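Household Chore Readiness Checklist - Table Setting and Clearing Station
Stirnitz Test Kitchen, Bay 2
Inspector's copy, with comments. Revised in April after the business with the gravy boat.

Scope: two-arm cell, one place setting, no guests. The question on the cover sheet is "Can it do the chore yet?" and the boxes are Yes, No and See comment. I have asked for a bigger See comment box.

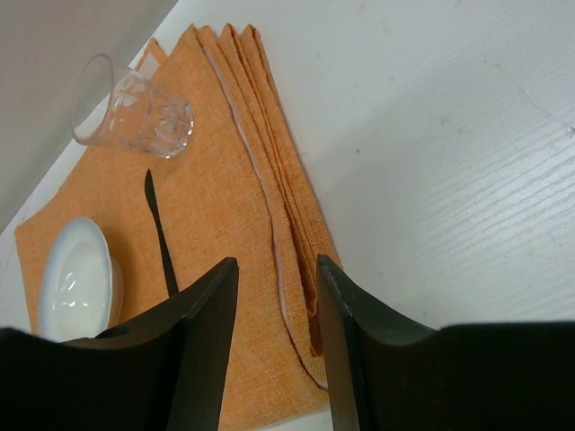
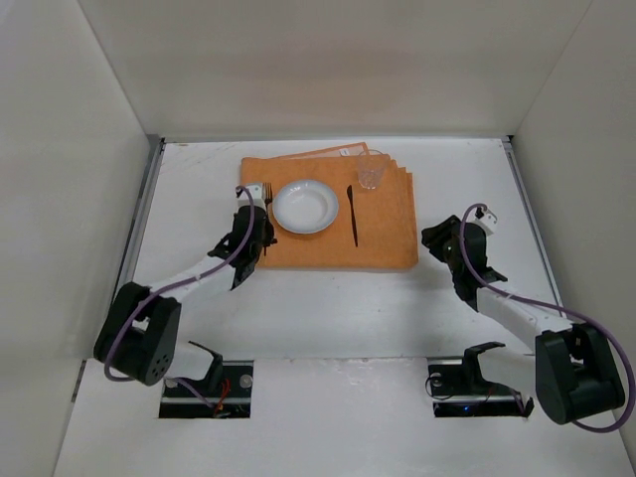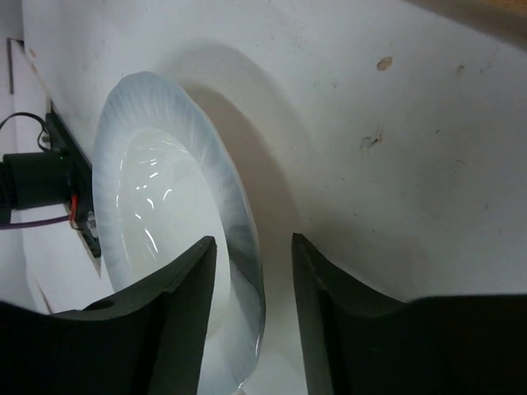
Orange placemats, white dishes, two arms.

Golob, reading the draft, wrote in the margin that a nine-year-old can set a table and nobody makes the child fill in a form first. I would answer that the child has also never been asked to do it 1,817 times in a row, and that I would like to see the form if one were.

SECTION A - BEFORE POWER

A1. Emergency stop within reach of a seated person. Yes.
Comment: Also within reach of a seated person's elbow. Two of last month's stops were elbows.

A2. Cables clear of joints through full travel. See comment.
Comment: Walk both arms through the whole range by hand before signing this. Checking them parked proves they are fine when parked.

A3. Work surface wiped, scuffs noted on the surface sheet. Yes.
Comment: The surface sheet is now longer than this checklist. Old marks do not need to be entered again by every shift.

A4. Bracket and mount screws tight. Yes.

A5. Dishes inspected for chips. Yes.
Comment: Chipped pieces go in the blue bin. They do not go back on the shelf "for practice."

SECTION B - GLASS AND CHINA

B1. Picks up a clear tumbler standing upright. See comment.
Comment: Clear glass remains a matter of faith. The Clodby software update was supposed to settle this and has moved the argument to reflections.

B2. Recovers a tumbler lying on its side. No.
Comment: Do not help. If you stand the glass up yourself, the run is void and so is the afternoon.

B3. Grips a plate by the rim without slip. See comment.
Comment: Passed on the dry plates. Has not been tried on one fresh out of dishwater, and that is how most plates in a real kitchen present themselves. Leave open.

B4. Sets a plate down at a speed a sleeping household would forgive. No.
Comment: Meter at the table edge, please, and not held over your head near the vent.

B5. Breakage log current. Yes.
Comment: 40 pieces since the log was opened. I have removed the column headed "Whose fault."

SECTION C - FLATWARE AND CLOTH

C1. Fork left, knife right. Yes.
Comment: Better than my brother-in-law.

C2. Knife handled by the handle. See comment.
Comment: Table knives only until this is a clean Yes. The request for steak knives is denied again.

C3. Separates one placemat from a stack. No.
Comment: Takes two, or takes all of them, or strokes the top one and leaves. Cloth is where the brochures go quiet. Vumum's sales sheet says "handles soft goods" and the soft good turned out to be a sponge.

C4. Folds a placemat to match the reference fold. No.
Comment: The reference fold was done by me, in a hurry, so I am prepared to share some blame.

C5. Smooths out a bunched mat with dishes already on it. Not tested.
Comment: Clear the glass first. I mean you, not the machine.

SECTION D - SUPERVISION

D1. Operator present for the full run. Yes.
Comment: Present means looking. The 267 minutes billed last month as supervision included lunch.

D2. Hands out of the cell while the arms are live. Yes.
Comment: No exceptions for straightening a fork. It can stay crooked.

D3. Time saved compared with doing it yourself. See comment.
Comment: My own time for one setting is 40 seconds. The best run so far is 123 seconds, plus setup, plus whoever is standing there with a hand near the button. On paper this is a chore that now takes two of us.

OVERALL

Can it do the chore yet? See comment.
Comment: It can do the middle of the chore. Somebody still has to arrange for there to be a middle - the right dishes, in reach, on a table with nothing else on it. No homes known to me have such a table. Cleared for continued testing with table knives and the cheap glasses. Not cleared for the gravy boat.

Next inspection: after the C3 retest, or at piece 41, whichever comes first.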